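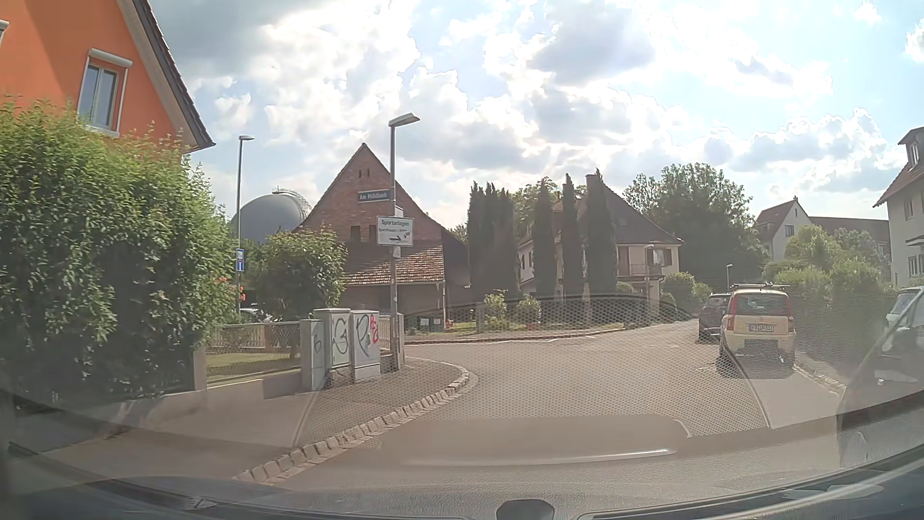

Flillia Limley 12: navegador para coche, con guía de carriles

Ref. 3029 - Precio: 153 €

El fabricante promete que con el Limley 12 «no volverá a dudar en un cruce». Nosotros seríamos más prudentes. Para llegar a una calle residencial o a unas instalaciones deportivas cumple, aunque en las calles sin salida conviene fiarse antes de la señal azul que de la pantalla.

La guía de carriles es lo que justifica el precio, o eso dice el folleto. Donde hay dos carriles para girar a la izquierda y uno a la derecha, el aviso debería llegar antes de las flechas pintadas. 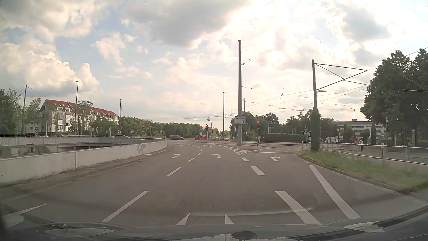
En nuestra unidad llegó a tiempo casi siempre - casi. La voz, en cambio, habla demasiado y no se puede acortar.

Incluye soporte Pestero y cable. Los mapas son de 9/1/21 y la actualización se paga aparte.

Opinión de Roswitha Wendt: «Correcto. El Haberkorn que tenía antes avisaba igual de bien».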